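Clekberg College Community Board > Campus Life > General

Thread: Disposables ban in the dining halls, draft proposal going to student council

mulga_bill_88
Hi all, for anyone who hasn't seen the posters, there's a draft policy doing the rounds that would get rid of every single-use cup, bowl and fork on campus. It was written by Sizwe Mathebula (final year, environmental planning) and it goes to student council on 3 Apr 2025. If they back it, it heads up to the college executive and could start in November.

I've read the whole thing and I'm mostly for it. You'd pay a $24 deposit at the start of the year, get a tag on your student card, and borrow proper crockery from any of the outlets. Return it to a drop point and you're square. Keen to hear what people reckon before I put my name to the petition, which had 110 signatures when I looked this morning.

tessellate
Signed it last week. The bins outside the Zirnier building at lunchtime are a disgrace and the ibises have worked out how to open the lids.

kelpie_dad
I work in the kitchen at the Workar cafe so I've got a bit of skin in this. Love the idea, hate the draft. There's one dishwasher out the back and it's older than most of you. Page four says outlets will "absorb additional washing within existing staffing". Mate, existing staffing is me and whoever didn't call in sick.

mulga_bill_88
Fair call kelpie_dad, I skimmed that bit. Is there any money in it for equipment?

kelpie_dad
Not a cent that I could find. There's a line about "exploring grants".

Pip.R
Why does it have to be a ban though? I've got a keep cup, I use my keep cup, good for me. But some days I forget it and I've got eight minutes between a lab and a tute and I want a coffee in something I can chuck. Put 50 cents on the takeaway cups and let people decide.

tessellate
We had a surcharge in my first year and all that happened was everyone paid it and whinged.

Pip.R
That was 20 cents and they never put up a sign! Half of us had no idea we were paying it.

old_quad
Staff member here, posting as myself and not for my department. I was around for the smoke-free campus business and this has the same feel to it. Long argument over whether to ban or "encourage", then the ban came in, then a year of people standing exactly one metre outside the boundary. It settled down in the end. My worry is who enforces this one. The draft says "peer reminders". I would not enjoy being a peer who reminds.

Jonno_T
what about the trucks though? does it cover the dumpling van on Fridays or just college outlets

mulga_bill_88
Jonno_T it covers anyone with a permit to trade on the grounds, so yes, the dumpling van too. There's an exemption for events over 200 people, which I think is a bit of a cop-out. O-week is where most of the rubbish comes from.

tessellate
Agree on the events thing, that should go.

kelpie_dad
Please don't scrap the events exemption. You want me washing 800 bowls after the O-week barbie?? By hand, probably, once the machine carks it.

Pip.R
Also $24 is not nothing for some people. I know you get it back but you get it back in December, and rent's due now.

mulga_bill_88
Yeah, that one bothers me as well. I emailed Sizwe about it and he wrote back pretty quickly. He says a hardship waiver is going in the next version and he's happy to look at the washing-up section again if kitchen staff will talk to him. kelpie_dad, can I pass on your details?

kelpie_dad
Go on then. After the lunch rush, not during.

old_quad
Good on him for answering. Ask him about breakages too. We had china in the Ó Néill common room for one semester and by the end of it there were three mugs and a gravy boat.

Jonno_T
i have one of those mugs sorry

mulga_bill_88
Ha. Right, I'll ask about breakages and the waiver and post whatever he sends me. Pip, if you want to write up the surcharge option properly, council takes written submissions up to the night before, and I'd honestly like to see the two side by side.

Pip.R
Might do. Still not signing the petition.
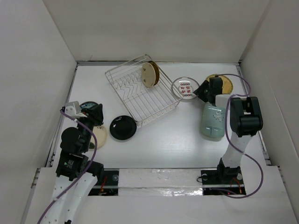 Wire dish rack with a round wooden plate standing in it, glass plate to the right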